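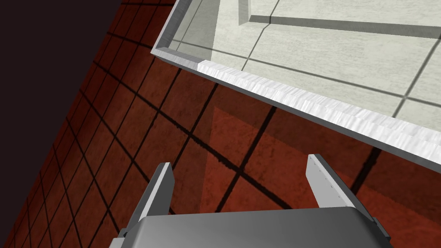
Verena Bachmann
Undano Course Notes, Handout 2: House rules for simulated household tasks

Welcome back, everybody, and thank you for the lively discussion last time about what we owe the people who will one day share a kitchen with these machines. I promised to write down the rules we agreed on, and here they are, with rather more chatter around them than I intended. Please read them before the November lab. They apply to everyone working in the Pillwood apartment, which is our simulated home, and they'll apply again when your code moves over to the hardware in Usidstead.

A word first about why I'm so stubborn on this. In simulation you can drive a finger straight through a wall, press reset and go get a cup of coffee. That's lovely, and I want you to enjoy it, but habits formed there travel with you. So we behave in Pillwood as if the walls were real and the tiles had been paid for by somebody's grandmother.

Rule 1. Start open and start empty

Every run begins with the fingers apart and nothing between them. Check it from the wrist view and don't trust the joint readout by itself, because a readout can say "open" while a leftover object from the previous run is still attached. If the next thing you're reaching for has a rim, like a tray, look at where each fingertip is in relation to it. From an angled wrist view one finger may well be closer to the rim than the other, and it's worth pausing there to decide whether that's what you wanted.

Rule 2. Respect the clearance

Keep 40 millimeters between any part of the gripper and any fixed surface until you have declared a contact. Walls, floors, door frames and the backs of shelves all count as fixed. I know this feels like a lot in a small room! It's meant to feel like a lot.
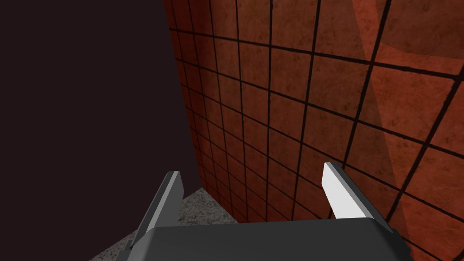 Corners are where people get caught. The planner is usually watching the surface it's heading toward, and the second wall, the one standing off to the side in the shade, gets forgotten. So if you find yourself in a corner, slow to creep speed, back out along the path you came in on, and only then turn the wrist. Turning first is how we lose fingers. Dark surfaces deserve extra patience as well: when a wall shows no texture at all, your depth estimate there may be poor, and you should treat the clearance as unknown until you've checked it against the map.

Rule 3. Doors get one hand and a plan for the other

When one arm goes for a handle, write down in your run sheet where the other arm is parked and why it's safe there. "Out of the way" isn't a location. Say which side of the body, how high, and whether the gripper is empty.

Then approach the handle slowly, with the fingers open, and stop short of it. Find out which way the door swings before you close on anything. Look at the floor too – plants, shoes and mats are all part of the task, even if your task file never mentions them. In the view below there's a small potted plant on the floor a short distance past the reaching gripper, and I'd want to see it on your run sheet.
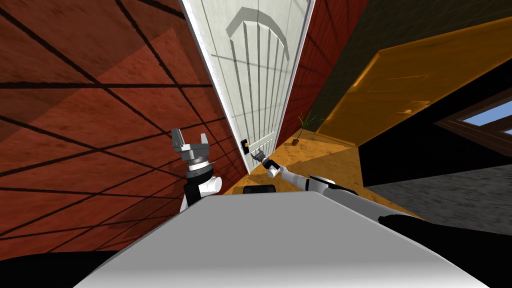
Rule 4. Hold food gently, and say what's behind it

Grip from both sides, near the middle, with the lowest force that still holds. A bread roll in the simulator is a stiff little thing that won't mind being squeezed, and a bread roll in Usidstead most certainly will. Set your force limit for the soft one.

Before you move forward with something in hand, name whatever stands directly behind it. If you can't tell what it is, write "unknown black panel" or whatever honest words you have, and plan as though it were solid. Please don't guess at an appliance and then plan around your guess.

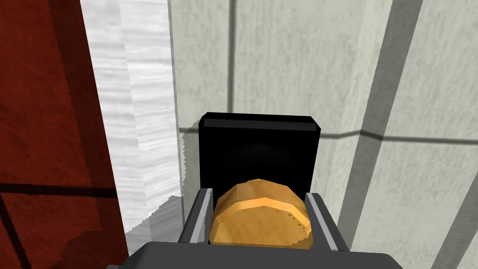
Rule 5. Keep every run

Failed runs stay in the folder. Last year's group handed in 57 runs for the Nicholas assignment and the most useful ones by far were the ugly ones, so don't tidy up on my behalf. Each run needs the seed, the start pose, the force limit and one plain sentence on how it ended. A full set for the lab is 40 runs. If you stop a run by hand, put your initials beside it.

Bring a printed run sheet to the lab, and a pencil, as I'll be making you cross things out.

Last updated: November

Search handouts Enter keyword Go

Comments

tomasz_w: Does the 40 mm in Rule 2 include the palm, or only the fingers?

V. Bachmann: The palm too, Tomasz, and the wrist. Any part that could touch.

Priya: Thanks for the bit about the parked arm. My run sheet does say "out of the way" four times. Fixing it tonight.

gl_lab: Can we use last year's sheet template?

V. Bachmann: Yes, but add a line for what's behind the object. The old one doesn't have it.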